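Gripper pads and lost grip: frequently asked questions

Last updated: 2025-12-18

What is the problem?
In November we received reports from users of the Zastance hand-held gripper. The object slides out of the fingers during a lift, although the display says the grip is closed. Two users sent us their logs, and in both the closing force dropped in the same way.

Is it dangerous?
With light objects, no. But please do not lift glass, liquids or anything sharp until you have made the check below. Keep your other hand away from the fingers while the power is on.

What is the cause?
The pads were glued with Celura adhesive, and in one batch the glue did not harden completely. The pad moves a little under load and the sensor reads this movement as contact. 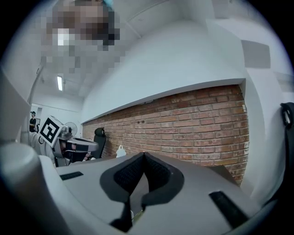 The fault can come slowly. One workshop made 480 closings before the first drop, another saw it on the first day, so a short test does not prove that your gripper is good.

How do I check my gripper?
Turn off the power and wait 7 minutes. Press each pad sideways with your thumb. It must not move at all. If it moves, stop using the tool and write to us.

Can I glue the pad myself?
Please don't. Other glues, also the strong ones from Cumix, change the thickness of the pad and the calibration will be wrong.

How long does the repair take?
Our partner Courtois changes the pads in 2 working days, plus shipping. You do not pay for it. Please send the complete gripper with its cable, and write the serial number on the outside of the box.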